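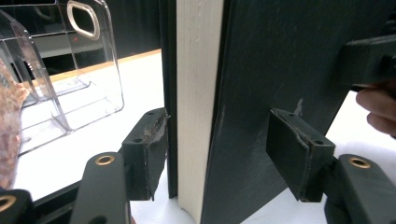

I went to the open day at Trultemard expecting to be sold something. I came away thinking mostly about books, and about how poorly we value the people who put them back on shelves.

The session I sat through was run by Tài Bạch, who works on the Dakivum project. It had no stage and no music. People worked at a table with a white board on it, using a gripper held in both hands, and the object of the exercise was to pick up a book and stand it somewhere else. Visitors were allowed to try. I had three goes and dropped the book on two of them.

A hardback is an awkward thing. The covers are stiff, the pages are not, and if you squeeze in the wrong place the whole lot fans open. My hands have known this since I was small, and I had never once had to put it into words. Holding the gripper, I had to.

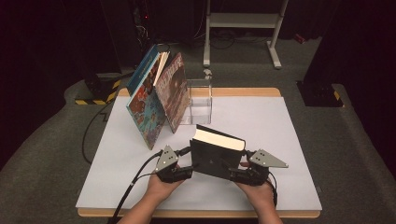
Tài told us the plan is to collect a lot of this handling and let a machine learn from it. Their target for October had been 288 clean placements with one type of book, and they missed it. He said so without being asked, and I trusted the rest of his talk more for it.

My complaint is with the leaflet we were handed at the door. It was written by Dillex, the firm paying for part of the work, and it spoke of libraries running themselves at night. I have worked in a branch library for 11 years. Shelving is the part of the job where you notice that a spine has gone, or that the same large-print westerns keep coming back from the same care home. A machine may well do the lifting one day — my back would be glad of it — but the leaflet had no room for the noticing.

I would still tell other librarians to go. Thirty minutes at that table taught me more than the leaflet did, and the people doing the work were far more modest than the people describing it. Ask to hold the gripper, and take a look at the pads while you are there.
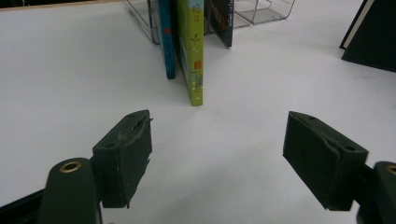
*The gripper open, with the covering on the left pad torn along its top edge.*

The next open day is in spring. I have put my name down, and I shall ask about paperbacks.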